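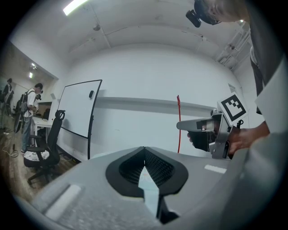 Reading time: 3 minutes

Section 3: Setting up and looking after the hand-held gripper pair

Welcome back. If you have worked through the unpacking section, both of your Lumside grippers should now be out of the case, charged and sitting side by side. We'll take them from there to a first recording, and then cover the small jobs that keep them in good order. It reads longer than it takes, so do put the kettle on and go through it once before you start.

What you need to hand

The two grippers, the headset with its head strap, the two sensor cables, the tag sheet, a soft brush, a lint-free cloth and the small hex key from the lid pocket of the case. The Skoseck base software should already be running on your desk computer.

Fitting the tag

1. Wipe the square plate on top of the gripper with a dry cloth and let any dust settle out of the corners.
2. Peel one tag from the sheet by its border. Try not to touch the printed pattern (fingerprints are surprisingly good at spoiling it).
3. Lay the tag on the plate with the thick black border parallel to the plate's edges, and press from the middle outwards.
4. Repeat for the second gripper, using the tag with the next number along. Two grippers with the same number will both be refused by the software.

Note: A tag with a lifted corner or a scratch across its cells should be replaced straight away. There are 18 tags on each sheet, so there's no need to nurse an old one along!

Checking the soft fingers

5. Hold the gripper with the fingers pointing away from you and squeeze the handle slowly. The two tips should meet evenly along their length.
6. Let go. Both fingers should come back to rest together. If one lags behind, loosen its clamp screw with the hex key, seat the finger fully and tighten again until the screw is just snug.
7. Brush the finger surfaces lightly, working towards the tips. Never use spirit or any kind of solvent on them.

Caution: Keep your free hand away from the gap while you squeeze. The fingers are soft, but the linkage behind them is metal and it does nip.

Cables and headset

8. Plug a sensor cable into the socket at the back of each gripper and leave a generous loop at the wrist.
9. Put the headset on and tighten the strap until it stays put when you look down at your hands, as you will be doing this a great deal.
10. Check that nothing hangs in front of the finger camera. A stray loop of cable will show up in every recording you make, and it's a dreary thing to discover at the end of an afternoon.

Caution: Look over the floor before you put the headset on. Gather up loose cables and push chairs well back from where you mean to stand.

First recording

11. Stand in the middle of your working area with both grippers held in front of you, tags facing up.
12. Choose Irnari Pair Check from the start menu and hold still for 18 seconds.
13. Turn slowly on the spot, once to the left and once to the right. A plain white room gives the tracking rather little to hold on to, so if the check fails, pin a few posters or printed sheets at eye level and try again.
14. Open and close each gripper 3 times. The width reading on screen should return to zero at every close.

Note: If the reading drifts, go back to step 6 before trying anything cleverer. A badly seated finger is the usual culprit.

Looking after the pair

Brush the fingers at the end of every working day and wipe the camera lens with the lint-free cloth. Identification labels on the body should be left in place, as our repair desk will ask you to read them out. Replace both fingers on a gripper together, even when only one looks worn.

For spares, see Section 7. Storage and carrying are covered next, in Section 4.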